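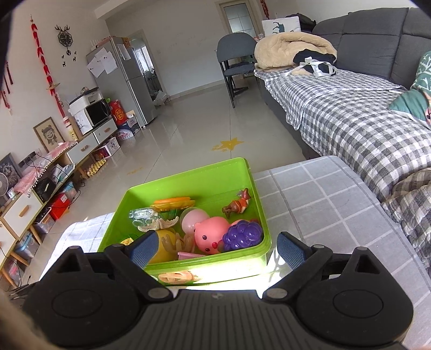
Week 5 handout. Play, sorting and early categories

Posted 05/07/2026. Replaces the February version, which had the reading in the wrong order. Toss that one.

Where we are: last week was object permanence and the early search tasks. This week, how kids get from "a thing" to "a kind of thing". Next week words. Bring both handouts to section, they overlap a lot.

1. What counts as a category

Working definition for this course: treating two different things as the same for some purpose. That's it. No word needed, no rule the child can say out loud. A baby who bangs every spoon but shakes every rattle is already doing it.

Three levels, you know these from intro:
- basic (dog, cup, apple)
- superordinate (animal, dishes, fruit)
- subordinate (poodle, teacup, green apple)

The old textbook line is basic level first, the others later. Mostly holds for naming. Much shakier for looking and touching tasks, where some infants seem to split animals from vehicles before they split dogs from cats. Know both sides of this for the exam. Don't just write "basic is first" and stop.

2. Sequential touching

Cheap method, old method, still good. Put a mixed set of small objects within reach, say "these are for you", then shut up and record the order of touches. If the child touches several from one kind in a row more often than chance, count that as sensitivity to the category. 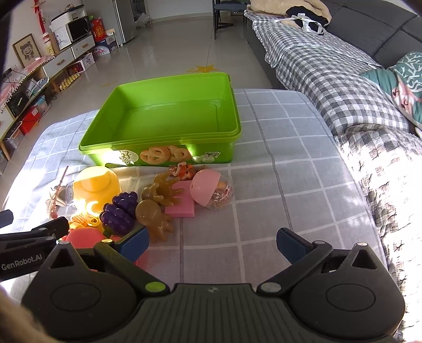
Fig. 1. Small toys in front of an empty green bin.

Things that go wrong:
- Layout. If like is next to like, the run is just reach distance. Scramble before every trial.
- Favorites. One shiny object gets grabbed over and over. Repeat touches of the same item dont count as a run, see the scoring sheet.
- Color doing the work. If all your fruit is yellow and all your animals are brown, you've tested color. Cross the features.
- Parent's eyes. Parents look at the "right" one. Seat them behind.

Scoring is by run length. Mean run length compared against what you'd get from random touching. The formula is on the sheet, don't memorize it, do know what chance depends on (number of items per group, number of groups).

3. Shape, color, material

Shape bias: asked to extend a new name, toddlers go by shape. Classic setup is a made-up word plus a made-up object. In our lab sheets the words are "doltia" and "bamby". (Doltia is also the name of the data folder on the course drive, sorry, confusing.) "This is a doltia. Can you find another doltia?" Choices match the first one on shape, color, or material.

What you should remember:
- Stronger with a name than without. Say "find one like this" and the pattern gets weaker.
- Solids vs. nonsolids. For a blob of lotion or sand, material wins more.
- Seems to grow along with noun vocabulary. Direction of cause still argued over. Training studies suggest names can push the bias, but small samples, read carefully.
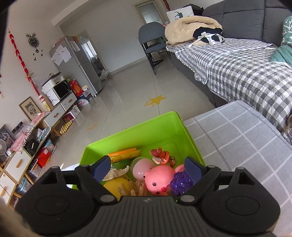

Then there's function, which comes in a little later and is messy. Preschoolers told what an object is for will sometimes override shape, esp. if they get to try it themselves. Time pressure brings shape back. So is it knowledge or is it attention? Both, probably. Good essay question, hint.

4. Pretend items and the replica problem

A plastic lemon: is it a lemon? Ask a three year old, you get "lemon". Ask if you can eat it, you get "no". Adults do the same in talk, but adults can say what's going on if you push them. The appearance-reality tasks are about exactly this gap. Kids who fail the spoken question often pass when they just have to hand over the right object, so be careful with what "fail" means.

Matters for section 2 also. Nearly all touching studies use replicas. A toy cow and a toy pig share material, size, stiffness, smell. We say "animals" but the child may be sorting on legs and faces.
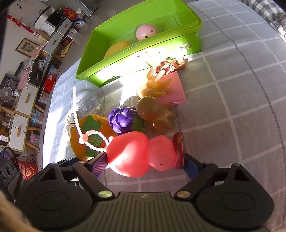
Counterargument: legs and faces are a perfectly fine place to start. Parts are useful because they go with other stuff (moves on its own, makes noise, eats). The perceptual vs. conceptual fight gets less exciting once you admit that. My view, you can disagree in the paper.

5. For section

Two data sets on the drive, Ferar and Rezaei. Ferar has 582 coded touches, Rezaei has 675. Same coding sheet for both. Pick one, compute mean run length by group, bring a plot. Hand drawn is OK.

Also answer in a paragraph: would your result survive if the objects had been crossed for color? How would you know?

Response paper is 2 pages, double spaced. Cite the handout if you use the replica argument, otherwise I have to guess where you got it. Late policy same as on the sylabus.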